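Sasari Help > Guides > Carry Scale > Section 4

Search the guides Go

Products Spares Guides Contact

4. Setting up the scale and weighing a suitcase

You have unpacked the Korkau luggage scale, fitted the battery (Section 3) and put the little plastic tab somewhere you will find it in July. What follows gets you from a blank display to a number you can believe. Allow 15 minutes the first time. After that it takes as long as lifting a suitcase, plus complaining.

4.1 Choosing your units

1. Hold down the round button until the display shows two dashes.
2. Let go. The display shows kg or lb.
3. Press once to switch between them.
4. Leave it alone. After a few seconds it beeps and remembers.

Note: The scale keeps its units when it is switched off but forgets them when the battery comes out. If your suitcase has more than doubled in weight overnight, look at the small letters on the right before you start throwing out shoes.

4.2 Setting zero

The scale needs to know what nothing weighs.

1. Hang the scale from your hand by the grip, with the strap dangling and nothing on it.
2. Press the button once and keep still.
3. Wait for 0.0.

If you get anything else, press again. If you still get anything else, check that the strap isn't resting on your knee. Ronaldo Policarpio, who answers our support line, would like this last sentence printed larger, but the layout wouldn't take it.

4.3 Weighing

Pack first and weigh second. People do try it the other way round, one jumper at a time, adding up on the back of an envelope, and they are always wrong by the weight of the suitcase.

1. Close the case and do up every zip, buckle and outer pocket.
2. Pass the strap through the main handle from underneath and clip it back on to its own ring.
3. Hold the grip with both hands, one each side of the display.
4. Bend your knees and lift straight up until the case is clear of the floor.
5. Hold it there until the display stops flickering and the scale beeps.
6. Put the case down. The number stays put, so there is no need to read it while your arms shake.

CAUTION: Never lift by a telescopic handle. They are made for pulling, and they have a way of coming out at the top.

CAUTION: Keep your feet out from underneath.
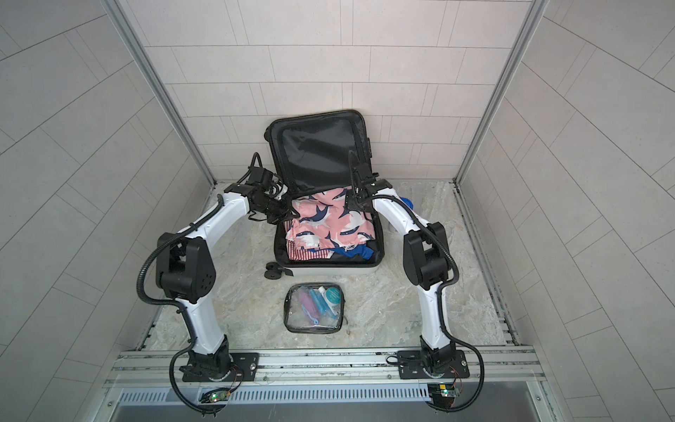 4.4 If you are over the limit

Airlines differ, and the same airline differs from itself depending on the ticket, so check yours before you weigh. Then work in this order.

1. Take out the thing you packed "just in case". You know which one.
2. Move heavy, dull items (chargers, books, a second pair of boots) to your hand luggage, provided that has room and its own limit allows it.
3. Wear the coat.
4. Weigh again from 4.3, step 1. Guessing what you have saved is how most of the trouble starts.

Toiletries are the quiet villains. A full family bottle of shampoo came to 671 grams on our bench, and the hotel will very likely give you some free. Decant it into something small.

Note: Leave a margin on the way out if you plan to shop. Rowena Policarpio, who tested the strap for us, flew out with a case of 19 kilos and came home with a fair amount of pottery. The strap held. She paid the excess.

4.5 What the display is telling you

Lo: the battery is tired. Replace it. Warming it in your hands does help, for one reading.

Err: too heavy, or you swung the case. Put it down and try again with less drama.

HoLd: the reading is locked. Press once to clear it.

Blank: the scale has switched itself off. It does this after a minute and means nothing by it.

4.6 Putting it away

Wipe the strap with a damp cloth and let it dry before you fold it. Store the scale in its pouch, somewhere dry, and take the battery out if you won't be travelling for a while. Don't keep it inside the suitcase you are about to check in, or you'll have no way of weighing anything for the journey home.

Spare straps and pouches are sold through Bautista. Ask for the wide clip; the narrow one belongs to the older model and will not fit, however firmly you speak to it.

Next: Section 5, Changing the strap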